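In praise of the spare room
Karim El Fassi
2025-06-14

I grew up in a house with a spare room, and I have wanted one ever since. Ours in Clusden was barely wider than the bed in it. It held the ironing board, a box of maps, a radio with one working station and, four or five times a year, an aunt. I loved it more than any other room we had!

People who write about homes now tend to treat the spare room as waste. Every corner must earn its keep, they say, so turn it into an office, a gym, a place to film yourself making bread. I understand the sums. When rent is what it is, a bed that stands unslept in for most of the year looks like showing off. But I think we lose something large when the bed goes, and I want to make the case for it.

A spare bed is an open invitation. You don't have to say anything. Friends simply know it is there, and they stay for the second cup of tea, and then for supper, and then someone looks at the clock and the last bus to Sernik has gone, and what a lovely thing that is. The best talk I have ever had in my life took place after that bus had left.
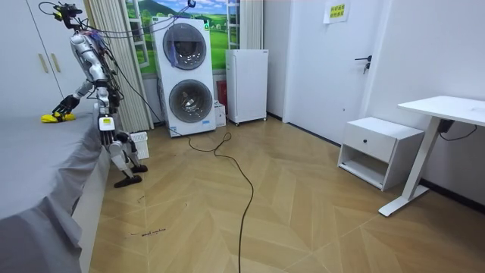

Small room, grey sheet, bed against the side.

My friend Tiburcio Magaña kept a visitors' book in his back bedroom in Sadance. When he moved out last May it had 105 names in it, written over 79 pages (some guests had a lot to say about the pillows). There were cousins, a piano tuner, two students who came for a weekend and stayed until the exams were over. He read bits of it aloud to me on the phone and we laughed until my ear hurt. Try getting that out of an exercise bike.

And it needn't be grand. Plain sheets, a lamp you can reach lying down, a hook on the door, an empty drawer. I would add a window that opens and a few books nobody minds losing. I once slept in a house in Leblanc where the guest bed had 4 cushions shaped like shells and I had to stack them on the floor in the dark, so please, go easy on the cushions.

Of course plenty of people haven't got the room, and I don't at the moment either. A sofa will do, or a mattress that lives behind the wardrobe. I have slept beautifully on both. What matters to me is that somebody has thought, before you ever rang the bell, about where you might lie down.

If I had 1000 pounds to spend on my flat tomorrow, I'd leave the kitchen as it is, sell the desk, and buy a decent single bed. You'd all be very welcome, though one at a time, and bring your own towel.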